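Cornonach gets a release date, Basell says cut is locked

Posted August 30, 2025

Quick one before the weekend gets away from me. Basell finally put a date on Cornonach, the slasher movie everybody in the horror groups has been whispering about since spring. It opens in March. No day yet, just the month, but the distributor says the cut is locked and the rating is in. R, for what you'd expect.

If you missed the first round of news: Cornonach is the new one from Saskia Faulkner, who made Rodia, that nasty little lake house movie that went straight to streaming and then wouldn't go away. This is her first with a real theater run behind it. Opens on 1168 screens. Not huge, but for a slasher with no stars and no number in the title, pretty great.

The setup, from the press note: a ferry town, off season, one boat a day. Four old friends come back to clear out a house. Somebody is already in it. That's all they're giving out and I'd like it to stay that way, so please, no spoilers in the comments from the people who got into the test screening. You know who you are.

Faulkner sent out a short statement with the date. "We shot it in 20 nights and it rained on most of them," she wrote. "I wanted a killer who walks. Nobody in this movie gets caught because they tripped." She also says the mask changed eight times before filming and that the one they ended up with was made by her sister out of sailcloth. No picture of it yet. The poster only shows a wet glove on a railing.

Running time is short, under an hour and a half with credits. Good. Slashers shouldn't be long. Rodia was 84 minutes and had maybe five I'd lose, most of them the boyfriend.

What's different this time

Money, mostly. Rodia was made with whatever Faulkner could scrape up, and you can tell in the daytime scenes. Cornonach had a proper budget from Basell and a proper crew, and she's kept the same sound guy, which made me happy. The sound in Rodia is half the movie. That scraping under the dock, ugh.

It's also a whodunit, more or less. Rodia told you who it was in the first ten minutes and just let you stew. The new one holds on to it till late, according to the note. I go back and forth on that. A reveal is fun once, and then you need the rest of the movie to be good on a second watch. We'll see.

No word on gore. The test screening crowd is split, some are saying it's mild and one guy says he had to go stand in the lobby. Effects are mostly practical, with digital cleanup done after by a shop called Bright, who did the water stuff in Rodia too. Faulkner says there's one shot near the end that couldnt be done any other way and that she's tired of being asked about it already. So naturally I want to know about it.

Trailer and tickets

Trailer is coming in the fall, supposed to play in front of other horror stuff in theaters for a week and then go online. I'll post it when it's up. Basell says it'll be a teaser, under a minute, and that the full trailer might not happen at all if they like how the teaser goes over. Fine by me – full trailers give away the second half of everything now.

Early shows the night before in some cities. List isn't out. Rodia is getting a disc release ahead of it, with a commentary and the short film it grew out of, so if you've only seen it on a laptop this is your chance to see what's going on in the boathouse scene. It is very dark on a laptop. I had to turn off every light in the apartment, which did not help my nerves any.

Also no sequel talk. Somebody asked and Faulkner said she'd like to sleep first.

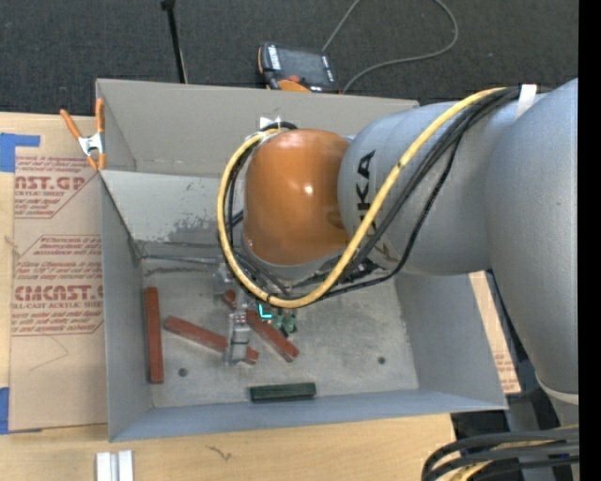 Other horror bits this week

The Friday night double bill downtown is back after the summer break. First one up is Rodia and a second movie they're keeping secret. Doors at 8, cash only at the snack counter still. Seats in the back row are broken so get there early or bring a cushion.

I'm redoing my slasher ranking, the old list is a mess and has the same movie on it twice (thanks to everyone who wrote in, all of you). Send me your top pick and one you think is overrated. Keep it civil, last time the masks thread got ugly and I had to close comments for a while.

And the movie swap box at the record store is full again, mostly vampires. Go take some before they start putting them in teh bargain bin.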